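11/11/2024

晚上写,手有点抖,咖啡喝多了。先记着,不然明天全忘。

早上一到就看计数,1824条。昨晚走的时候我以为还差得远,结果Ilie夜里把之前卡在隔离文件夹里的那批也放出来了,算进去了。高兴了一会儿。然后点开看了几条,又不高兴了。有一批是2月份录的老数据,那时候夹爪的开合值还是反着存的,0是开,1是关。现在的是1开0关。混在一起喂进去,模型学出来的手怕是要抽筋。得先挑出来,写个脚本翻一下。写了。跑了。又发现老数据里有两种时间戳。脚本再改。一上午没了。

厨房这个任务还是那句指令:把草莓和李子从蓝盘子里拿到菜板上。听着三岁小孩都会。遥操作录起来一条也不长,可是录到后面人就开始偷懒,手走同一条路,抓同一个角度,放同一个位置。回放的时候五条叠在一起看,轨迹跟复印的一样。Hipólito Salinas说这叫“肌肉记忆污染”,他说得很严肃,我笑了半天,后来觉得他说得对。

所以今天定了规矩,写在白板上了,抄一份在这儿:

每录5条换一次菜板角度。
盘子位置每轮都要动,哪怕只动一个手掌宽。
草莓李子谁先谁后,抽签,别自己挑。
抓空了不要停,接着抓,抓到为止,然后打个“恢复”的标签。
真掉地上了才算废。

最后那条争了很久。Dreten那边(就是要用这批数据的那边)以前的要求是只要干净的成功轨迹,抓空一次就删。我不同意。删光了失误,模型就没见过失误,手一偏它就不知道怎么办了,停在半空发呆。上回的评测就是这样的,夹爪悬在草莓旁边,差一点点,一动不动,我们几个站着看,谁也没说话。所以要留。留着抓空再抓回来的那些,单独打标签,训练的时候爱用不用,起码有。

下午电话里跟Dreten的人说了,对方说“原则上可以”。原则上。那就是还得写邮件。

台面今天没怎么收拾,罐子杯子都没动,就这样录的。我觉得挺好,真人家里的厨房就这样。之前有一版收得太干净了,像样板间,评测一换地方成功率就垮。

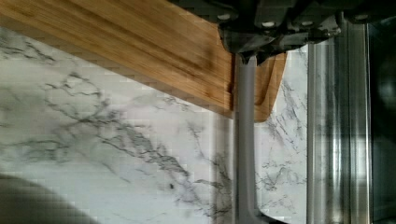
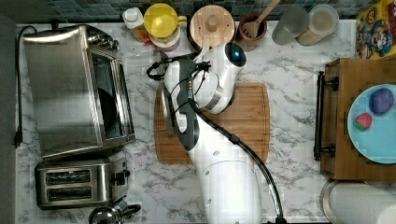
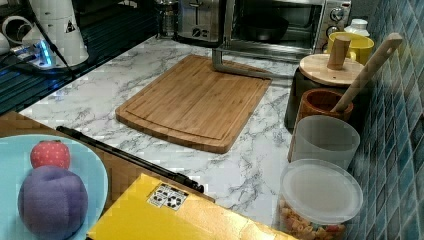
腕部视角的曝光还是要调。大理石太亮,自动曝光一跳一跳的,手往下一压,画面忽明忽暗。锁死曝光吧,夹爪自己的影子那一块又黑了。试了3档,中间那档凑合。Ilie说不用管,训练的时候加亮度扰动就行了。我说扰动归扰动,原始的总要能看。他耸肩。最后还是锁了中间那档,记录:从下午第二轮开始锁,之前的都是自动。这个一定要写进元数据里,不写的话过两个月没人记得,到时候又有人来问我为什么前半截的曲线不一样。

写进去了没有?写了。刚又确认了一遍。

对了,同步的事。腕部和外面两路的时间对不齐,查到最后是采集那台机器的硬盘写不过来,缓冲满了以后有一路掉帧。掉的还不是每次都掉,所以之前抽查没抽到。Clulitz的那个采集程序,掉了帧它也不报错,照样给你存成一条“完整”的。我翻了它的日志,藏在最底下有一行警告,小字。气死。写了个检查脚本,帧数对不上的直接拦下来不让入库。跑了一遍今天的,拦下来几条,都是午饭前录的那一轮,硬盘快满的时候。清了硬盘以后就没再出现。希望是这样。明早再跑一遍全部的。

语言标注也是一摊。同一个动作,三个人写了三种说法。“把草莓放到菜板上”“草莓移到砧板”“拿起红色的水果,放在木板上”。我本来想统一,Hipólito Salinas拦住我,说别统一,就是要不一样,以后用户说话也不会统一。行吧。可是有人写“把水果切了”,这就过分了,哪有刀啊。这条改掉。还有一条写的是“整理厨房”,太宽了,也改掉。他那边的意思是每条给两到三个说法,一个短的一个长的,长的要带位置。位置谁来写?看着录像写,慢。

我提议录的人录完当场口述,语音转文字,再回头校一遍。试了一轮,识别把“李子”全听成“例子”。“把例子放到菜板上”。倒也挺应景的。批量替换就好了,就是替换的时候得小心,备注里真有“例子”两个字的,也给我换成李子了,“这条可以做反面李子”。恢复备份。再来。

中间吃饭的事不说了,饭团,冷的。

傍晚录的那一轮是我自己上手。好久没录了,手生。头一条草莓夹得太狠,歪的,从指头中间滑出去,在菜板上滚。李子软,反而好抓,夹下去会瘪一点,摩擦够。草莓要从侧面进,夹着叶子下面那一圈才稳。这个我跟新来的说过多少遍,自己一上手照样从正上方往下戳。后来慢下来,先到盘子上面停一下,再往下,再合。慢了以后数据反倒好看,速度曲线平滑,没有那种锯齿。

但是太慢也不行。Ilie画过一张图,慢速轨迹里有一大截动作几乎是零,模型学会了什么?学会了不动。所以录完要把静止段裁掉,阈值设多少又是一个问题。现在设的值把夹爪合拢前那一下停顿也裁了,那一下不能裁啊,那是在对位。暂时改成只裁开头和结尾,中间不碰。先这样,回头再细调。

还有一件,复位。每条录完要把水果放回盘子。人手去放,快,但是人一伸手就进了下一条的开头。今天查出来好几条第一帧里有手指头。以后喊一声“清”再按录制。喊了半天,喊得隔壁以为我们在拍戏。也想过让手臂自己放回去,反方向的动作也算一个任务,一来一回都是数据,不浪费时间。其实挺好的主意,Hipólito Salinas提的。问题是放回盘子比放到菜板难,盘子小,边上有沿儿,草莓容易搭在沿儿上。难就难吧,难的才值得录。明天开始试,指令就写“把草莓放回蓝盘子”。分开存,别跟正向的混。文件夹名字我已经健好了。

Flillora的人来过一趟,送线,顺便站着看了会儿。问我这个要录多少才够。我说不知道。她说总有个数吧。我说合同上写的是这个任务再交1000条新的,光照和摆放都要有变化。她说那就是1000够了?我说那是合同够了。她就笑,说我们这行说话都这样。也没说错。真够不够,得训完了上真机跑一遍,跑不好再回来补,补哪儿也得看它错在哪儿。上次错在盘子靠边的时候,手伸过去肘那里别扭,绕一个大弯。那种摆放我们录得少,人也嫌别扭啊,人一嫌别扭就把盘子往顺手的地方挪。所以今天那条“盘子每轮都要动”其实是冲着这个去的。

她还问能不能用仿真顶一部分。能,也在做,但软的东西仿不好,李子那个瘪下去的样子,仿真里不是穿进去就是弹飞。先不指望。

线的事:新线比旧的硬,弯的时候有点拽手腕。换上以后跑了几个极限姿态,没报警,但是最后一个关节力矩比平时高一截。扎带松了一格,好一点。这种小改动也要记,力矩数据会有一个台阶。记在今天的日志里了,时间写的是换线那一刻,前后分开。

分训练和验证的时候也吵了一下。Ilie是随机分的,我说随机分没意义,同一轮里的几条长得差不多,一条进训练一条进验证,那验证就是抄答案,分数当然好看。要按轮分,整轮整轮地留出来。他说那样验证集的摆放就少了。少就少,少但是真。他回去改了,改完验证误差一下子高了一大截,他给我发了张曲线,后面一个哭脸。我回他,这才是我们本来的水平。他没再回。可能生气了,明天给他带个包子。

老数据翻转的那个脚本,晚上又跑了一遍,抽了几条回放,夹爪开合对了。有一条还是反的,单独的一条,查了半天,是有人当时手工改过一次,我又给它翻回去了。负负得正,正正得负。这条先扔进隔离文件夹。不知道有没有别的也是手工改过的。得写个自动判断:夹爪合的时候水果应该跟着走,水果走了而夹爪值是“开”,那就是反的。看图判断有点麻烦,也可以看第一帧,开始的时候夹爪总是开着的。对啊,看第一帧就行了。想了一晚上,洗杯子的时候想出来的。

明天的单子:
先跑帧数检查,全量。
第一帧夹爪状态检查,全量,有反的列出来。
给Dreten写邮件,说清楚恢复类的轨迹怎么标,附两条样例。
反向任务试录,先录5条看看沿儿的问题。
盘子靠边的摆放,专门录一轮,不许往里挪。
催Clulitz,掉帧要报错,这事不能再拖。
扎带。买扎带。

肩膀疼,遥操作那个主手的高度不对,明天把椅子升一点试试。眼睛也花了,闭上眼睛就是草莓。睡了睡了,闹钟定在老时间,备份还在传,让它自己穿吧,早上起来看。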